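Night-shift proofreader wanted, Ravn weekly listings

Ravn is a printed weekly that tells people in and near Genach what is on, what is shut and who is selling a boat. It goes to press at 5 in the morning, an hour chosen by the printers in a year when they were evidently cross with us. We need someone to read it before it goes.

The last proofreader, Cosimo Bellini, has left us for a seed catalogue, where the deadlines are set by the seasons. He was with us for 23 years and leaves behind a style guide, a good lamp and a long memo on the apostrophe that you will be expected to have read by your second week. It gets heated towards the end.

What the work is

You would read every page of the paper once for sense and once for everything else. That means dates, prices, phone numbers, the tide tables, the crossword grid against its clues, and the small ads, which arrive by post, by email and occasionally shouted up the stairs. We ring people back if their advert makes no sense. We do not ring them back if it makes sense but is unwise.

You would work two nights a week from eight in the evening until the pages go, with a paid break at midnight. On a quiet night you will be home by three. In December, when every choir in the district gives a concert and spells its own name differently on each poster, you will see the sun come up.

Rania Kettani edits the paper and has the last word on everything except hyphens, which she has handed over in writing. Lejla Todorova lays out the pages and would like it known that "just one tiny change" after two in the morning costs the person asking a packet of biscuits. 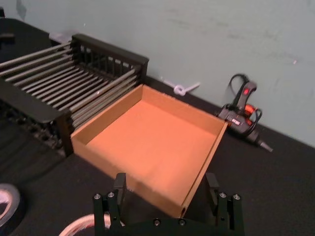 Do I need to have worked on a newspaper before?

Experience of that sort is welcome but we don't ask for it. Good proofreaders have come to us from a pharmacy, a law office and a school kitchen. We do ask that you can read a bus timetable at one in the morning and notice that the last bus leaves before the one in front of it.

What we would like from you

Excellent written English, and enough patience to check a phone number by dialling it. A dislike of guessing. The nerve to wake an editor when the front page says "pubic meeting", as it did once, in large type, in an issue people still bring up at weddings.

You should be happy working on paper with a red pen. We do own a computer system, called Ekik, and you will be shown how to log your corrections in it. It has opinions about Icelandic surnames, so please check Baldur Þorgeirsson's fishing column by eye every time. He notices, and he writes in, to his own newspaper.

Pay and so on

The post pays 1,755 a month before tax for the two nights, with five weeks' holiday and a taxi home if you finish before the buses start. There is a pension. There is also a kettle, newly descaled. The office is up two flights of stairs with no lift, and we are sorry about that. If stairs are a difficulty, tell us, as we can set up a desk in the front room at street level.

How to apply

Send a letter of one page to Vilhjálmur Grímsdóttir at the Ravn office, saying who you are and which nights you can't do. Leave out the CV unless you are fond of it. We will post you an old page with mistakes in it and ask for it back, marked up, within a week. Some of the mistakes were put there on purpose.

Those we like the look of will be asked in for a trial night, paid at the full rate, supper included. Vilhjálmur answers every letter. He also corrects them, but that's habit and will not be held against you.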